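Frayed pads on handheld gripper: keep recording or replace?

Siamak Nikzad
19 January 2021

We are collecting pick-and-place demonstrations with a handheld gripper, wrist camera only. 3763 episodes recorded, target is 4000. The pads have started to fray and both are in view in every episode.

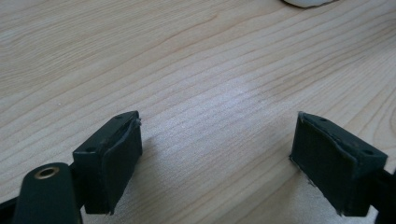 Gripper open over the bare tabletop. Fraying at the pad edges.

Should I fit new pads now or finish the set first? My concern is a visual shift between the two parts of the data. Grip force is not logged.

2 shares

Aicha Morsy

Replace them. A policy that has only seen one pair of pads can key on their outline. Record at least 150 episodes with the new pads, same table, same lighting, and tag every episode with a pad ID. Hold out some from each group and compare validation error separately. If the gap is small, merge.

Also check the bright patch on the wood. Glare that stays in one place will cost you more than a few loose threads. Move the lamp between sessions.

Corrado Farina

Trim the threads and carry on. We did nearly 3000 on one pair at Trullham, no problems.

Ruaridh Leckie

Trimming changes the outline too, so log the episode number where you do it. Otherwise agree with Aicha.

Related
Choosing an episode length for short tasks
Gripper width drifts after recalibration
Splitting validation data by operator

Contact | © Bronatlow Help | Back to top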